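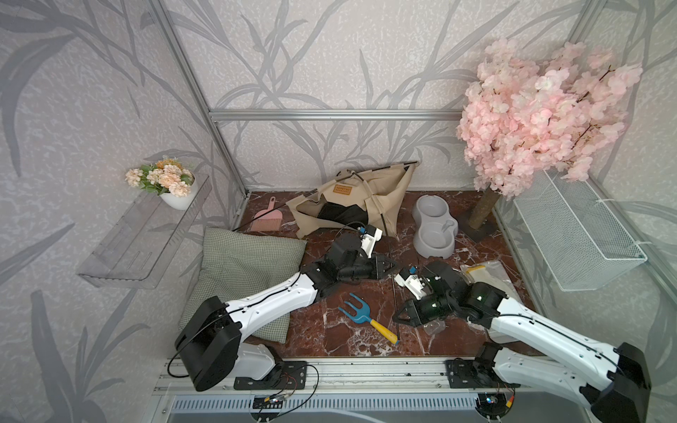 Week 8: The pet corner

Okay, welcome back. These notes go with the session on small pet areas in the home, and if you missed class you can mostly catch up from here, though you'll want to borrow somebody's floor plan sketch because I drew it on the board and then erased it like a genius.

We spent last time on laundry rooms, where everybody already agrees what the room is for. A pet corner is messier. It's a bed, a bathroom-adjacent cleanup zone, a toy box and a hideout, all squeezed into whatever patch of floor the humans weren't using. The one at the top of the handout is a good starter case: marble floor, leafy wallpaper, a gingham cushion, a canvas tent that's partly folded up on itself, and a dustpan right there among it all. I love a case like this!

Sorting by who uses it

Before you pick anything up, sort in your head. I use two piles, the animal's things and the person's things. A cushion and a tent belong to the animal. A dustpan belongs to the person, and so do garden tools. Toys go to the animal even if you bought them because you thought they were cute (we've all done it).

The reading from the Wadier workbook uses a longer list with separate groups for feeding, grooming, rest and play. It's fine, and you can use it for the assignment if you like it better. I find that people get stuck arguing about whether a blanket is rest or play and then it's lunchtime.

Things that fool people every year:
- Brushes. They touch the animal, but a person goes looking for them. Person's pile.
- Leashes. Same deal, and they belong near the door anyway.
- Water bowls. Animal's pile, and they don't move without a good reason. Cats especially will hold a grudge.

The tent

A pop-up or pole tent is the biggest thing in most pet corners, so deal with it early. You have two choices, pitched or packed. Half-folded takes up nearly as much floor as standing, with poles sticking out where somebody will step on them.

If you're pitching it:
1. Pull it clear of everything else and find the opening.
2. Lay the fabric flat and look for twisted sleeves.
3. Feed each pole in slowly from one end. Push, don't pull! If the pole comes in sections, pulling is how they separate inside the sleeve, and then you're fishing around in there for ten minutes.
4. Stand it up and turn the opening toward the room. Animals like to see who's coming.
5. Put the cushion inside or right in front, depending on the size of both.

If you're packing it, the poles come out first, every one of them. Fold the fabric around the poles, roll it, tie it. I keep mine tied with an old bathrobe belt and it works beautifully.

Somebody asked in class about tents with a dark lining. Check those by hand before you fold. Hair and small toys disappear against black fabric, and I once packed away a rubber mouse for an entire winter.

Floors

Marble looks wonderful and shows every single thing you drop on it, particularly when it's dark with a shine on it. Litter, kibble dust, fur, all of it. The upside is that a quick sweep makes a huge difference. A small dustpan is plenty for an area this size, and I'd rather you had a small one within reach than a big one in the hall closet.

Please don't use vinegar on marble. I know your aunt does. It dulls the polish, and once it's dull you're paying a professional. Warm water, a drop of mild soap, soft cloth, then dry it. A slick floor is also hard on older dogs, so think about a mat with a grippy back between the bed and the bowl.

Walls

We only touched on this. Wallpaper behind a pet bed gets rubbed at shoulder height (the animal's shoulder, not yours), and a pale background will show it sooner. A busy leaf print hides scuffs better than a plain color does. Leave a hand's width between the cushion and the wall if you can spare it.

Order of work

This is the order I want to see in your write-ups:
1. Person's things out of the area.
2. Tent pitched or packed.
3. Toys into one basket, with a few left out.
4. Cushion shaken outside, cover checked for a care tag.
5. Sweep, then wipe.
6. Bed back first, everything else after.

On step 3, a few means 3. My own dog, Romeo, owns a truly embarrassing number of toys and plays with the same ones until I swap them, at which point the old ones are suddenly thrilling again.

On garden tools, take them all the way back to wherever they live. A trowel parked on the floor near a pet bed is going to get chewed or stepped on, and if there's been fertilizer on it you really don't want it there.

Assignment

Pick a pet corner, yours or a friend's. No pet? Use the case at the top. Write up your two piles and your order of work, and tell me where the tent ends up. One page is enough.

Reading is the Dumitrescu booklet, page 17 to the end of that section. Skip the part on aquariums for now, we'll get to fish later. The course copy is on the reserve shelf in Nultmont, room 598, and please put it back when you're done!

Next week is entryways, so bring a photo of your shoes.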